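4.2 Incident reports and delay estimates

Yatsenko's claim that live camera feeds shorten road closures rests on 3792 incident records from the Plutthorpe corridor. We are not convinced. Of those records, 965 have no clearance time, and the paper fills the gaps with the median for the whole road. 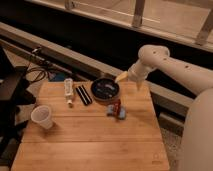 A stalled car and an overturned truck are thus given the same delay. When we dropped the filled records, the gain reported for October fell to 6 seconds per trip, well inside the error of the Darada loop counters.

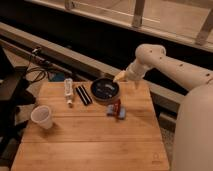

The Vuvero travel-time model does not settle the matter either. It was tuned on 137 closures from the same corridor and then tested on them. Figure 2 of the original study plots this fit without error bars. Until someone runs the model on another road, such as the Stetsiuk bypass, we would treat the benefit to drivers as unproven.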